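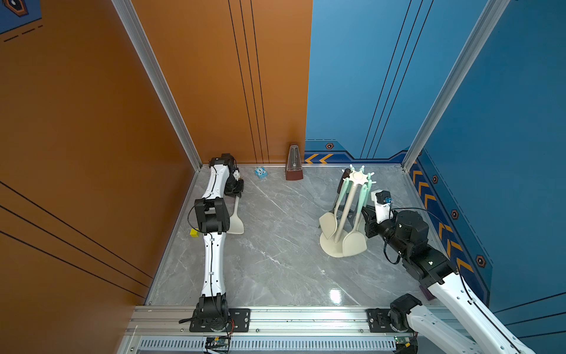 *Fig. 1. Cream-coloured spatula, blade flat on the floor.*

## Week 5: Making a white sauce

Notes for the evening group, Huguette Guillot

A roux is equal weights of butter and plain flour, cooked together before any liquid goes in. For a pouring sauce use 50 g of each to a litre of milk. For a coating sauce, double both.

Melt the butter on a low heat. Add the flour in one go and stir for two minutes. It should smell of biscuits and stay pale.
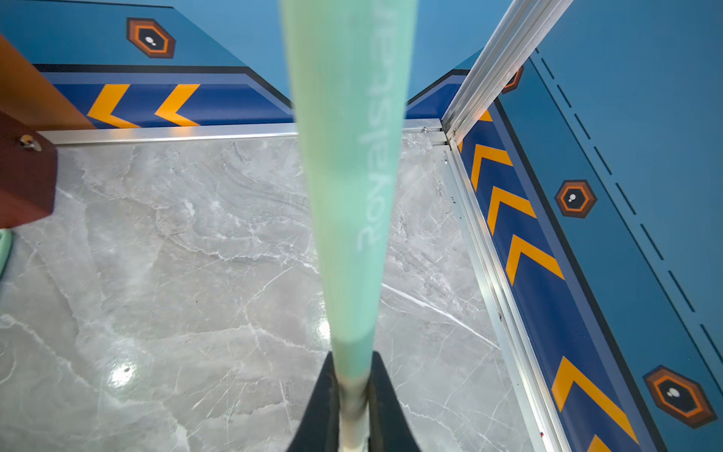
Take the pan off the heat before the first splash of milk. Add a little, stir until smooth, then add more. Once half is in, the rest can go in faster. Return to the heat and stir until it boils, then simmer for 12 minutes.

Season at the end. Nutmeg is optional. Borkowska (reading list, p. 52) puts a bay leaf in the milk; try both. 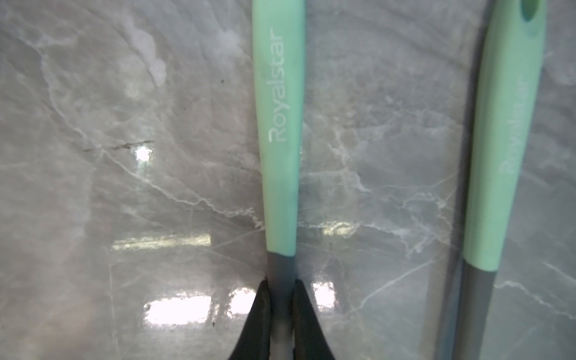
**Why does my sauce taste of flour?**
It hasn't simmered long enough. Put it back on a low heat and keep stirring, with a spoonful of milk if it gets too thick.

For next week: read the section on cheese sauces and bring a lidded tub.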